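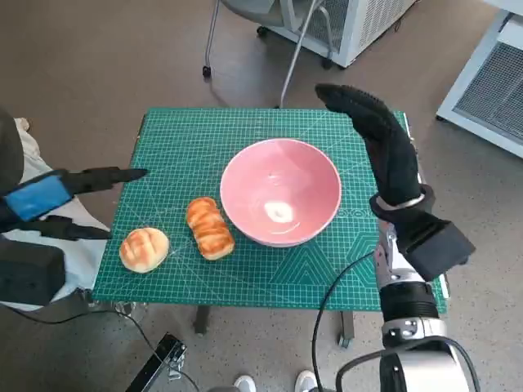
Foto: Elin Kneath

Häufige Fragen zu unseren Milchbrötchen

Stand: 22. Juli 2019

Seit wir die beiden Tostis-Grundrezepte ins Netz gestellt haben, das längliche mit den Querrippen und das runde mit dem Rautenmuster, kommen so viele Mails, dass wir mit dem Antworten kaum nachkommen. Wir freuen uns riesig darüber! Vieles wiederholt sich, deshalb gibt es jetzt diese Seite. Wenn eure Frage fehlt, schreibt uns trotzdem.

Ist das ein Teig oder sind es zwei verschiedene?

Der Hefeteig ist für beide Sorten derselbe. Man knetet eine Portion, lässt sie gehen und teilt sie danach auf. Die runden bekommen zusätzlich eine dünne Decke aus Keksteig, in die das Rautenmuster gedrückt wird. Die länglichen werden aufgerollt und vor dem Backen kräftig mit Ei bestrichen. Wer zum ersten Mal backt, macht am besten nur die länglichen und nimmt sich die Keksdecke fürs nächste Wochenende vor.

Warum stehen im Rezept ausgerechnet 453 Gramm Mehl?

Das werden wir ständig gefragt! Die erste Fassung stammt von Capucine, und sie hat sie aus einem alten Heft abgeschrieben, in dem mit Pfund nach englischer Rechnung gewogen wurde. Wir haben einfach umgerechnet und die Zahl so stehen lassen. Ihr dürft auf- oder abrunden, der Teig merkt davon nichts. Bei der Hefe und beim Salz solltet ihr dagegen genauer sein, eine Feinwaage hilft da sehr.

Welches Mehl nehmt ihr?

Weizenmehl Type 550. Mit 405 klappt es auch, der Teig wird dann etwas weicher und läuft beim Gehen mehr in die Breite. Dinkel haben einige von euch probiert und waren zufrieden, man muss aber kürzer kneten. Vollkorn ergibt ein leckeres Brötchen, nur eben ein ganz anderes.

Mein Teig klebt furchtbar. Mehr Mehl?

Bitte noch nicht! Der Teig klebt am Anfang immer, und gerade wenn die Butter dazukommt, sieht er ein paar Minuten lang aus, als wäre alles verloren. Weiterkneten. Nach 15 Minuten in der Maschine löst er sich vom Schüsselrand und wird glatt und elastisch. Von Hand dauert es länger, da hilft eine Pause zwischendurch: Schüssel abdecken, Tee kochen, weitermachen. Klebt er dann immer noch, einen Esslöffel Mehl einarbeiten, aber wirklich nur einen.

Wie viel Zucker ist drin, und kann ich ihn weglassen?

51 Gramm im Hefeteig, dazu kommt der Zucker in der Keksdecke. Im Hefeteig könnt ihr ihn gut auf die Hälfte reduzieren, die Brötchen bräunen dann etwas schwächer und schmecken eher nach Frühstück als nach Kaffeetisch. In der Keksdecke würden wir nichts ändern. Évan hat es einmal mit ganz wenig Zucker versucht, und die Decke ist ihm beim Backen bröselig geworden wie alter Putz.

Wie kommen die Rippen auf die länglichen Brötchen?

Durchs Aufrollen. Ihr formt ein Teigstück zu einem langen Tropfen, rollt es flach und schneidet das untere Drittel in schmale Streifen, ohne die Streifen abzutrennen. Dann von der ungeschnittenen Seite her einrollen, so dass sich die Streifen zum Schluss quer über das Brötchen legen. Die Enden müssen unten liegen. Rollt locker! Bei zu viel Spannung reißen die Streifen im Ofen, und man hat statt Rippen nur noch Krater (schmeckt natürlich trotzdem).

Der Rücken der Rippen wird beim Backen am dunkelsten, dazwischen bleibt es heller. Genau so wollen wir das, bitte nicht mit Folie abdecken, sobald der erste Rücken karamellbraun wird. Erst wenn es überall dunkel zu werden droht, ist Folie eine gute Idee.

Und das Rautenmuster auf den runden?

Mit dem Rücken eines Messers oder mit einer Teigkarte. Keksdecke auflegen, leicht andrücken, dann in eine Richtung parallele Linien ziehen und noch einmal schräg darüber. Nur eindrücken, nicht durchschneiden. Die Linien gehen beim Backen auf und werden breiter, also ruhig etwas enger setzen, als es euch schön vorkommt. Wichai friert die Decken vorher kurz an, dann bleibt das Muster schärfer. Ich bin zu ungeduldig dafür und mag es auch ein bisschen verlaufen.

Die Keksdecke rutscht mir herunter. Was mache ich falsch?

Meistens ist die Decke zu klein ausgerollt. Sie sollte das Teigstück fast bis zum Boden umschließen, nur die Unterseite bleibt frei. Auch zu viel Streumehl auf dem Teigstück stört, dann haftet nichts. Streift es mit dem Pinsel ab oder tupft das Teigstück ganz leicht mit Wasser an. Danach die Decke mit beiden Händen rundum anschmiegen, als würde man eine Mütze aufsetzen.

Warum sind die runden heller als die länglichen?

Sie werden nicht mit Ei bestrichen, und die Keksdecke bräunt langsamer als der Hefeteig. Am unteren Rand dürfen sie cremefarben bleiben. Wer beide Sorten auf einem Blech backt, nimmt die länglichen ein paar Minuten früher heraus oder legt sie gleich dorthin, wo der Ofen schwächer ist. Jeder Ofen hat so eine Ecke!

Wie bekomme ich den Glanz hin?

Ein Ei mit einem Schluck Milch verquirlen, durch ein feines Sieb geben und 2 Mal streichen: einmal nach dem Formen, einmal direkt vor dem Ofen. Das Sieb klingt übertrieben, macht aber viel aus, man hat dann keine Eiweißfäden auf der Kruste. Ohne Ei geht es mit Sahne, das glänzt etwas matter. Für vegane Brötchen streicht Solveig nach dem Backen Ahornsirup mit etwas warmem Hafergetränk auf, und die sehen wirklich toll aus.

Kann ich den Teig über Nacht stehen lassen?

Ja, im Kühlschrank, gut abgedeckt, mit etwas weniger Hefe. Er schmeckt am nächsten Morgen sogar besser, finde ich. Wichtig ist eine Schüssel mit genügend Platz nach oben. Morgens den Teig noch kalt teilen und formen, das geht viel leichter als bei Zimmertemperatur, und dann in Ruhe gehen lassen. Die zweite Gare dauert dadurch länger, rechnet im Winter mit fast doppelt so viel Zeit.

Wie bleiben sie weich?

Abkühlen lassen, bis sie nur noch lauwarm sind, und dann in eine Dose oder einen Beutel. Die länglichen halten so bis zum übernächsten Tag. Bei den runden gibt es einen Haken: In der Dose wird die Keksdecke weich. Die esst ihr am besten am Backtag, oder ihr schiebt sie noch einmal kurz in den heißen Ofen und lasst sie danach offen auskühlen.

Einfrieren?

Unbedingt! Längliche fertig gebacken, runde lieber roh und schon mit Muster. Die rohen über Nacht im Kühlschrank auftauen, gehen lassen, backen. In der Mikrowebe auftauen bitte nicht, die Decke schmilzt dabei an einer Stelle weg und ist an der anderen noch gefroren.

Was esst ihr dazu?

Ich esse die länglichen am liebsten mit salziger Butter und sonst nichts. Capucine zieht sie durch eine Schale Kakao, sie ist damit aufgewachsen und lässt nicht mit sich reden. Zu den runden passt alles Säuerliche: Rhabarber, Johannisbeergelee, im November auch Quitte. Vanillecreme hineinspritzen geht ebenfalls – von unten, dann bleibt die Oberseite heil.

Darf ich das Rezept für unser Schulfest verwenden?

Aber ja, gern, auch in größeren Mengen. Bei der doppelten Menge solltet ihr in zwei Portionen kneten, die meisten Küchenmaschinen schaffen den Teig sonst nicht gleichmäßig. Wir hätten nur eine Bitte: Schickt uns Fotos! Am schönsten finden wir die mit verrutschtem Muster.

Gibt es bald neue Sorten?

Solveig arbeitet an einer Variante mit Kardamom und Évan an einer mit schwarzem Sesam in der Keksdecke. Beim Sesam streiten wir noch über die Menge. Sobald wir uns einig sind, steht das Rezept hier auf der Seite, gleich unter den beiden Grundrezepten.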